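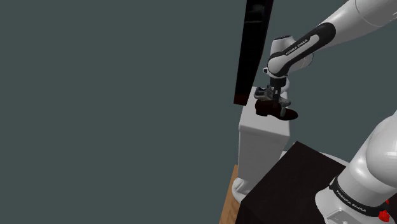 Simulation Gallery: Shoe Handling

Terbridge Manipulation Laboratory
Page posted July 20, 2019

The Terbridge Manipulation Laboratory maintains a set of simulated demonstrations for the training of robot control policies. The set is named Hamau. It records an operator guiding a virtual arm through short household and warehouse tasks, together with the arm's joint positions, the state of the gripper, and the rendered views at each time step. The gallery accompanies the shoe handling portion of the set and is intended for partner groups, students entering the program, and visitors to the laboratory's public pages.

Lead view

Grey sneaker held in the gripper over a dark leather shoe on a white pedestal. The arm carries the Franka Emika name on two of its segments. Rendered in simulation; Hamau, shoe handling portion.

About the task

Each demonstration in this portion concerns the placement of footwear on or near a raised surface. The operator is given a written instruction before the recording opens and is asked to carry it out at an even pace, without rehearsal. The instruction is stored with the demonstration in the words the operator read.

Footwear was selected for study by Belmiro Matos, who directs the object library. Shoes present a learning system with an uneven outline, an opening that can be mistaken for a solid surface, and a clear front and back. A policy that has learned to grasp boxes and cylinders will often approach a shoe from an unsuitable side, and the demonstrations are meant to supply examples of better approaches.

The shoe handling portion holds 2000 accepted demonstrations. Object positions, surface colors, and lighting are set anew by the software before each recording. Operators do not choose the arrangement and may not adjust it once the recording has begun.

How demonstrations are recorded

Operators work at a desk station running Stodier, the laboratory's simulation front end. A handheld controller moves the virtual gripper, and a trigger opens and closes the fingers. Stodier writes the commanded motion and the resulting motion as separate records, and both are kept. Where the two differ by more than the set tolerance, the demonstration is marked for review.

A recording closes when the operator signals completion or when 79 seconds have passed. Recordings that reach the time limit are retained in a separate folder and are excluded from the training files. They remain available to groups studying hesitation and recovery.

Operators are scheduled for sessions of 30 minutes, with a rest period between sessions. New operators complete a practice set before their work is admitted, and the practice set is discarded.

Review and labeling

Every demonstration is examined by 2 reviewers working separately. Reviewers record whether the instruction was carried out, whether any object passed through another in the simulation, and whether an object was released above its intended resting place. Disagreements are referred to Lâm Lò, who supervises labeling and whose decision is entered in the review log with a short statement of grounds.

Contact between objects receives particular attention. Overlapping shapes may appear in a rendered view when one object stands in front of another, and they may also result from an error in the physics settings. Reviewers therefore consult the contact record before marking a fault and are instructed not to judge from the rendered view alone.

Labels follow the Cao scheme, second revision. Terms used in the first revision, including "drop," "loose place," and "partial," have been withdrawn. Partner groups holding earlier copies of the labels should replace them before combining files from different releases.

Use of the gallery

Gallery views may be reproduced in teaching materials, reports, and presentations, provided that the laboratory and the Hamau set are credited. Color and proportions should be left unaltered. Views should be identified as simulated wherever they appear, and they should not be offered as evidence of performance on a physical arm.

Requests for the demonstration files are handled separately. Applicants should state the name of their group, the intended use, and the portion of the set required. A signed data agreement is needed before files are released.

The next release of the shoe handling portion is planned for October. It will include corrected contact records and the revised instruction texts. Corrections to captions may be sent to the object library, attention Belmiro Matos. Questions concerning labels should be directed to Lâm Lò.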